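報道関係各位

Silport、家庭用布製品の回収・再生プログラムを4地域に拡大
1月より受付開始、回収品の再生先も公開へ

繊維リサイクル事業を手がける株式会社Silport(シルポート)は、家庭で使わなくなったタオル、シーツ、カーテンなどの布製品を回収し、再使用または再資源化するプログラム「Whiteley(ホワイトリー)」の受付地域を、1月から4地域に拡大します。あわせて、回収した布製品の行き先を地域別にまとめた報告書を、自社サイトで公開します。

■拡大の背景
衣類の回収は店頭や自治体の窓口で広がっていますが、タオルやシーツ、テーブルクロスといった衣類以外の布製品は対象外とされることが多く、可燃ごみとして出されています。当社は昨年、Skeltdale地区で試験回収を行い、2,721点の布製品を受け付けました。内訳はタオル類が最も多く、シーツ、枕カバー、カーテンが続きました。

試験回収では、片方だけ残ったカーテンや、色あせのある綿の布も受け付けました。そのまま使えるものは洗浄のうえ再使用に回し、傷みのあるものは工業用ウエスや反毛原料としています。綿と化学繊維が混ざった製品は用途が限られるため、今回の拡大にあわせて混紡品専用の区分を新設しました。

■回収の対象
対象となるのは、洗濯済みで乾いた布製品です。タオル、バスタオル、シーツ、枕カバー、布団カバー、カーテン、テーブルクロス、ふきん、ひざ掛け、無地または柄物の端切れを受け付けます。メーカー、購入時期、色は問いません。しわのあるものも、そのままお出しいただけます。

綿入りの布団、クッション、じゅうたん、電気毛布、ペット用に使用した布、油や塗料の付いた布は対象外です。カーテンのフックや金具は、お手数ですが取り外してからお持ち込みください。
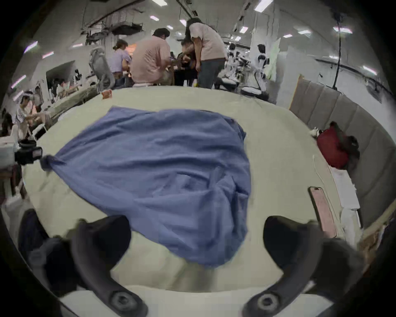

試験回収の利用者からは、たたまずに袋へ入れてよいのなら続けられそうだが、端切れのような小さなものまで出してよいのか案内の文面では分かりにくかった、という声が寄せられました。これを受け、新しい案内では端切れの最小寸法を一辺50センチと明記し、それより小さいものは受付対象から外しました。対象外の端切れの扱いについては、引き続き検討します。

■受付方法
各地域の受付窓口で専用袋をお渡しします。袋は1枚200円(税込)で、再生ポリエチレンを使用しています。袋の口が結べる量であれば、点数に制限はありません。混紡品は別の袋に分け、袋の表示欄の「混紡」に印を付けてください。素材が分からない場合は「不明」の欄に印を付けていただければ、当社で仕分けます。

受付時間は各窓口とも午前10時から午後4時までです。Savham地区の窓口のみ、正午から午後1時まで受付を休止します。郵送および宅配便での受付は行いません。お預かりした布製品の返却はできませんので、ポケット付きのカバー類などは、中に物が残っていないことをご確認ください。

■報告書の公開について
報告書には、地域ごとの受付点数と、再使用、ウエス、反毛原料、処分のそれぞれの割合を掲載します。再生できずに処分したものについても、その理由を区分して記載します。初回の報告書ではSkeltdale地区の試験回収の結果を取り上げ、以降は半年ごとに更新する予定です。

■今後の予定
当社は、集合住宅の管理組合や宿泊施設からの一括回収についても、個別の相談を受け付けています。制服、作業着などの衣類は本プログラムの対象に含まれませんが、布製品とあわせて処理をご希望の場合はお問い合わせください。

■本件に関するお問い合わせ
株式会社Silport 広報担当
お問い合わせは自社サイトの専用フォームより受け付けています。

※記載の内容は発表時点のものです。受付窓口の場所および受付時間は変更となる場合があります。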